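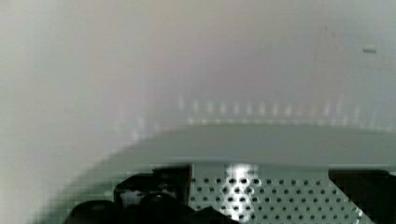 Tuesday, late afternoon. Back on the wash-down question for the Folleck tubs, and mostly on why the light over the bench keeps fooling me. I spent the first hour convinced I had a film left on the lot from Stikthorpe, wiped it twice, and only then worked out I was chasing reflections. Pale, smooth surfaces are terrible for this! You get that row of short whitish streaks sitting just over the grey curved rim, spaced out like the teeth of a comb, and up close it looks so much like drips (I've been caught before, see February). New habit: tilt my head first – if the streaks move, leave the cloth alone.

Anyway, the soak itself. 300 ml of the Palma cleaner per bucket, warm water, 5 minutes, then rinse 2 times. The label stuff came away nicely, but there's still glue on tub 529 and I don't want to scrape it with anything metal. Trying cooking oil on a rag overnight.

Hurnby want theirs back before the weekend, so those go first tomorrow. If anybody's in early, please don't stack them while the insides are damp – lids off, upside down on the rack. Also we're nearly out of blue cloths, and the paper ones shed fluff everywhere.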